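Setting Up the Trilumance Audio Guide for Church and Abbey Visits

Section 4: Loading and running a walking tour

Read this section after you have charged the handsets (Section 2) and paired them with the base station (Section 3). The steps use the Brillthorpe Priory tour as loaded on a new system. Other tours work the same way, but the stop numbers will differ.

4.1 Before you start

You will need:
The base station, switched on
At least one paired handset
The tour card supplied by Ginder
The printed stop markers for your site

The base station holds up to 200 stops across all tours. The Brillthorpe Priory tour uses 79 of these, including the short stops for the graveyard and the gatehouse.

Note: If your site has its own recordings, load the supplied tour first and add yours afterward. Loading a supplied tour resets the stop list.

4.2 Loading the tour

1. Press and hold MENU on the base station until the light turns amber.
2. Slide the tour card into the slot with the label facing you. Push until it clicks.
3. Choose LOAD TOUR and press OK.
4. Enter the site code. For Brillthorpe Priory the code is 1146, the year the priory was founded.
5. Wait for the light to turn green. This takes some 20 minutes for a full tour with all languages.
6. Remove the card and store it with the manual.

Caution: Do not switch off the base station or take out the card while the light is amber. If the load is interrupted, go back to step 1.

4.3 Sending the tour to the handsets

1. Place the handsets in the charging rack. Each one shows a dot when it is seated.
2. Choose SEND TO ALL on the base station.
3. When the dot on a handset becomes a check mark, that handset is ready.
4. Lift out one handset, key in 1 and press PLAY. You should hear the welcome, followed by the short account of the first monks and how they came to the valley.

If you hear nothing, turn up the volume with the side wheel and try again. If there is still no sound, see Section 7.

4.4 Placing the stop markers

1. Start at the visitor entrance and work in the order printed on the site plan.
2. Put each marker at chest height on a stand or railing. Markers for the nave and cloister have a wide base and can stand on the floor.
3. Walk the route with a handset and key in each number as you reach it. Check that what you hear matches what is in front of you. The Yusof edition of the tour treats the chapter house and the parlor as separate stops. The older edition combines them.
4. Cross off any stop that is closed, then choose HIDE STOP on the base station and enter its number.

Caution: Never fix markers to old stonework, carved wood or wall paintings. Adhesive pads can pull away the surface.

Note: Carved crosses and grave slabs are often moved indoors in January. Check the stop list again if your site does this.

4.5 Setting quiet hours

1. Choose SETTINGS, then QUIET HOURS.
2. Enter a start time and an end time. For a midday service, 11:45 a.m. to 1 p.m. is usual.
3. Choose which stops to silence. Most sites select the nave, choir and side chapels and leave the outdoor stops on.
4. Press OK. A small bell appears on the screen.

During quiet hours a visitor who keys in a silenced stop sees a written message and can play it later.

4.6 Closing down for the day

1. Collect the handsets and count them against the sign-out sheet.
2. Wipe each handset and earpiece with a soft, dry cloth or tissue. Do not spray cleaner onto the speaker.
3. Return the handsets to the rack and check that every charging light is on.
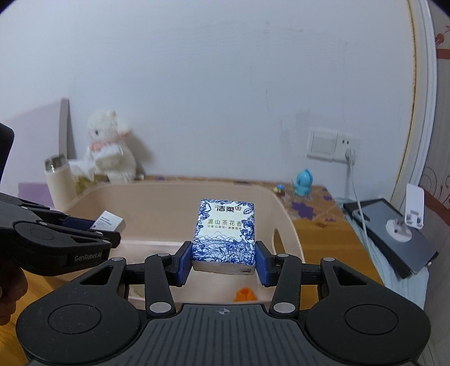 4.7 Changing the tour language

1. Hold the handset upright and press LANG.
2. Use the arrows to move through the list, then press OK.
3. Key in any stop number to hear a sample.

The handset keeps the chosen language until it goes back in the rack. To change the starting language for every handset, use SETTINGS, then DEFAULT LANGUAGE, on the base station and repeat the steps in 4.3.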